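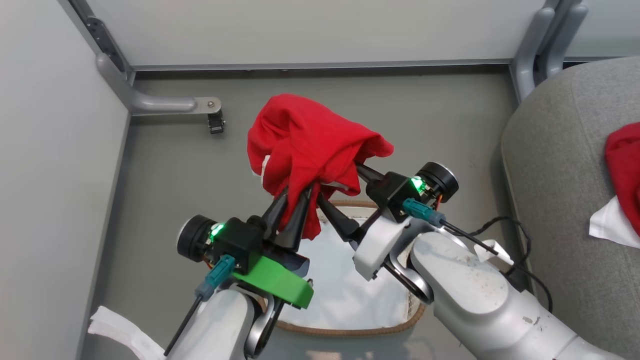 My Afternoon at the Mokix Open Day

So I finally made it out to Mesholm for the Mokix open day, the one I'd been going on about since September. It's a long drive from Kumholm and I missed the turn 2 times (my fault, I was singing). I got a sticker with visitor number 1604 on it and a coffee that was way better than it had any right to be.

I headed straight for the laundry demo, of course! Two arms, one basket, and a bunch of red clothes. I know folding and sorting sounds like the dullest thing you could ask a robot to do, but I stood there way longer than I did at any of the flashy stuff. Cloth is hard! It bunches up, it twists, and it never looks the same way twice. A box is a box, but a shirt in the air could be any shape at all.

Senthil Chettiar was running the booth and he was so patient with us. A kid next to me kept yelling "get it, get it!" every time the grippers closed, and pretty soon the grown-ups were doing it too. I may have been one of them.

What I liked best was watching the two hands share a job. One can hold a red piece up high while the other waits with its fingers open, and I caught myself leaning in like it was a ball game – my coffee went cold and I didn't care.
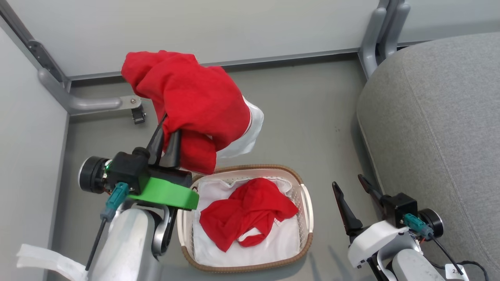
Can you buy one for your house yet?

Senthil said the laundry setup is for research only right now, and he wouldn't guess at a price or a date. I tried asking again on my way out and got the same answer, with a bigger smile.

After that I wandered over to the Pisharody table for the kids' building kits, which had a line six people deep. My nephew is getting one for his birthday, so please don't tell him.

Comments

Muthu Gounder: I was there in the morning and the parking was awful. Loved the laundry one too.

dottie2975: Does it do fitted sheets? Asking for my whole family.

Kumholm Karen: Next time give me a ride! I'll read the map.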